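Why I Stopped Throwing Things Away

When I moved to this country I was surprised how quickly people here replace a thing that is broken. My neighbor put a toaster on the street in March, and it needed only a new cord. I asked him if I could take it. He looked at me with pity and said yes, of course.

I grew up in a building with 9 apartments and one man, Tapio Huttunen, who could repair almost everything. He was not paid for this. People brought him soup, or they watched his dog. I think now that this was a kind of economy, although we did not call it so. When he died, the families started to buy new.

The common argument is that repair costs too much. I understand it. Last year the shop asked me for 400 to fix a washing machine, and a new one was 900. My friend Lerato Sithole told me that I was foolish to pay, and that the machine would break again in two years. Maybe she is right. But with this kind of counting, the old machine disappears from the story as soon as it leaves the door. Somebody has to put it somewhere.
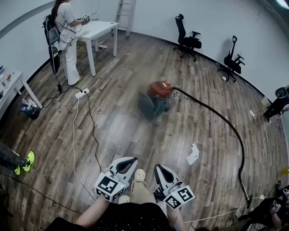
Page last changed: September 29, 2025

I do not want to blame only the buyer. Many things are now closed with glue, and the person who opens them will break them. A manufacturer who sells a spare part for half the price of the whole product has already made the decision for us. I would like a law that obliges them to sell parts at a fair price – and to print the manual on paper, in words that a tired person can follow.

Aatos Harju, with whom I often argue, says that such a law would make everything more expensive for poor families. It is a serious objection. Still, I remember who knocked on the door of Mr. Huttunen most often. It was the families who could not buy a second time.

The toaster works, by the way. It burns one side of the bread a little more than the other, and I turn the bread around.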